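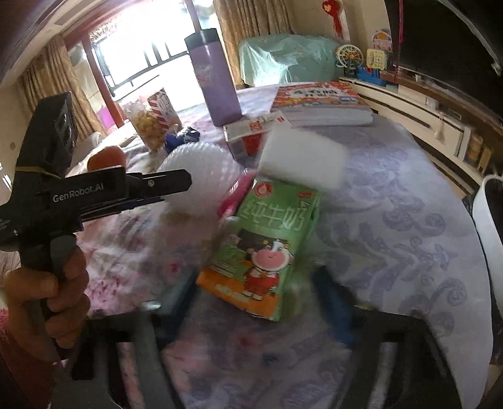

3.2 Surfaces used for sorting

Small household objects are rarely sorted in the place where they are kept. In the homes visited by Lapointe and Mudgway, the bed was used for this work almost as often as the table. A quilt is soft and keeps round things from rolling far, and a milk carton can lie at an angle on it beside a pink marker and a mesh ball, as in the first picture. The pattern of the cloth, however, makes small items more difficult to find.
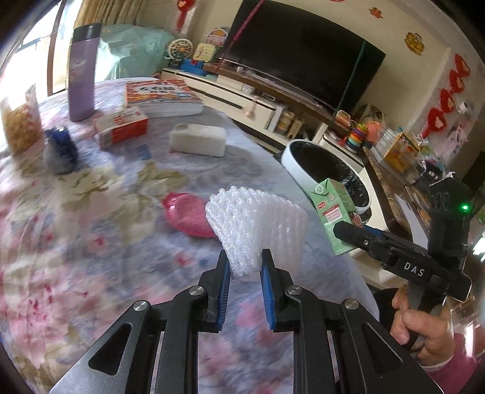

Figure 2. Sorting surfaces, Eltley.

The second difficulty is the mixing of food with other things. In six of the 26 homes, packaging stayed among the objects until the end of the sorting.

Print | E-mail this article | 2 comments
Contact | © 2023 Nenum | Back to top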